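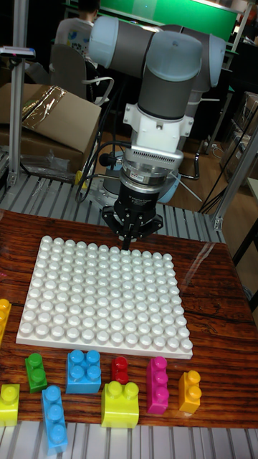
April, studio notebook, back room at Skotevero

Third go at the blue ground for the Cronin panels. Same recipe as before, rabbit skin glue and chalk, but with the pigment mulled separately and added last. The Radus data sheet says this stops the streaking. I doubt it. Put down three coats on the small test board and left the big ones alone.

10.40 - first coat looks even, but first coats always do.

After lunch - second coat dragging at the left side. Brush or glue, can't tell. Changed to the wide hog brush and it dragged less, though I'd also warmed the pot by then, so that proves nothing. Should have changed one thing at a time.

Went back over the notes from Skistari, where the residency people swore by eight thin coats with a day between each. Their boards did look good on the wall. They were also lit from straight above, and every ground looks good like that. I'd want to see one by a window before I copied the method. Eight coats on nine panels is most of a month, and the drawings aren't settled yet.

The talk there about the ground "holding the memory of the hand" I'm leaving where it was. What I need is a surface that takes silverpoint without tearing. Tried the stylus on last month's offcut: clean line on the flat, skips near the corner where I sanded too hard. Same fault as on the first batch.

Still to do:
Strain the chalk again, there's grit in it
Scrape back panel 5 and start over
Ask Cronin if the hanging height is fixed or if that was just a guess on their drawing
Order more glue, but not the Radus one until I've seen the third coat by daylight

5 pm - third coat on. Some pinholes top right. Blue is greyer than I wanted - may lift as it dries, the last one didn't.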